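Cekine Payroll 4: review for small employers

June 26, 2022

Cekine is a desktop payroll package for firms with hourly staff. I ran it for two full pay cycles on the books of a bakery supplier in Barkum, alongside the Hellwig spreadsheet the firm already used. The test file held 1343 time entries, including night work and split shifts.

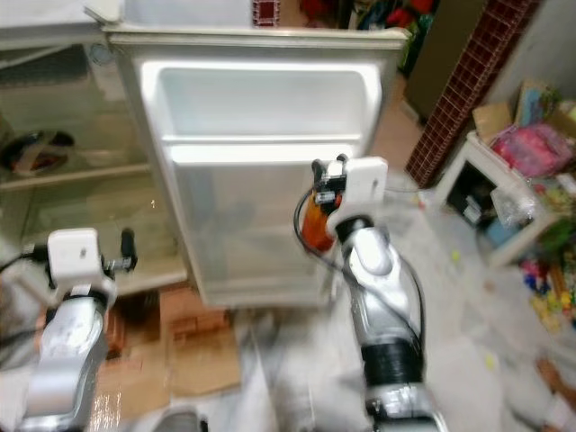
Setup and pay rates

Rates are stored per worker, with a start date for each change. A raise that takes effect mid-period is split on the correct day, and the pay stub shows both rates on separate lines. Minimum wage checks run before each pay run – a warning appears, but the run is not blocked. I would prefer a hard stop.

Overtime

Overtime rules are set per site. Weekly limits worked as expected. Daily limits did not carry past midnight until I turned on a setting called "shift owns hours," found under Reports for no clear reason.

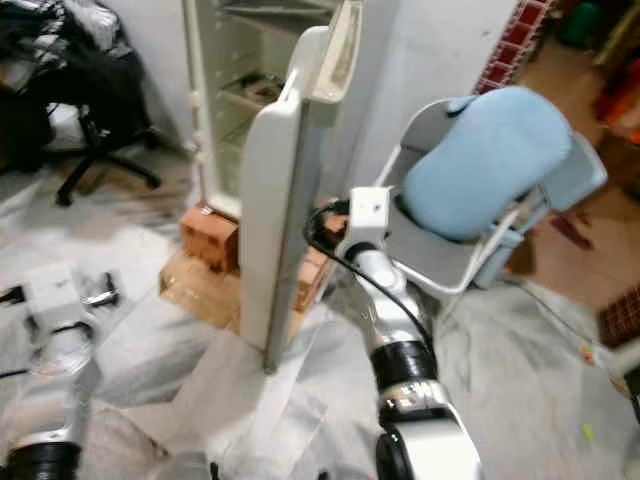

Holiday pay was correct in all test cases except one, where a worker had changed from part time to full time in November. The program used the old weekly average. Heike Fröhlich at Wuvumar, the reseller, confirmed the fault and supplied a manual fix.

Limits

The file format allows 2000 active workers. Export is CSV only, and column order cannot be saved. Past pay runs can be reopened, but each change is logged with a user name and time.

Rating: 4 out of 5.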